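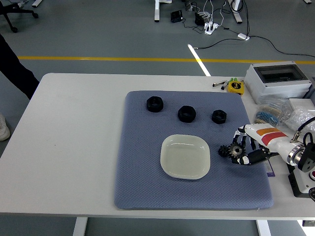 Lilla Jakab reckons you should never lend a tool you couldn't bear to lose, and she left a comment to that effect under my last post, the one where I admitted my socket set had been gone since September. I've been turning it over ever since, usually while hunting for something in the shed, and I think I only half agree with her.

My dad lent everything. Our side gate in Lovton was more or less a library counter, and on any given weekend there'd be a neighbour wandering up the drive after the long ladder, or the good wheelbarrow, or the sash clamps he'd bought with his first decent pay. He kept no list. Mum would ask where the drill was and he'd look at the ceiling for a bit and name a street. Most of it came home eventually, often cleaner than it went out, and once with a jar of apricot jam balanced on top (we still talk about that jam).

I've tried to carry on the same way, with mixed results. The socket set went to Othmane El Khatib, who was putting a cubby together for his girls, and then it went from Othmane to his brother-in-law, and from there the trail goes a bit cold. I don't blame him at all! He was so apologetic that he turned up with a replacement spanner and stayed for tea, and we ended up fixing my wobbly garden bench together, a job I'd been putting off for 3 years.

What I have done is start a notebook. It hangs on a string inside the shed door, and if you borrow something you write down your name and what you took. Irén Erdős was the first to sign it, in beautiful handwriting, for the hedge shears. Nicanor Pacheco signed it for "the thing with the red handle", and I'm still working out which one he meant. I'd like to add a column for when things are due back, but I can't quite bring myself to do it. It feels a bit like fining people for overdue books, and I've always been hopeless with those myself.

There are two things I've decided not to lend any more. One is Dad's hand plane, the little one with his initials scratched in the side, and the other is the tape measure that lives in my coat pocket, purely for my own sanity. Everything else is still up for grabs, so Lilla, if you're reading, the offer of the tile cutter stands. You'll have to come round and get it, mind you, and you'd better allow time for a cuppa. The kettle's on most afternoons and I've got a fruit cake that needs finishing.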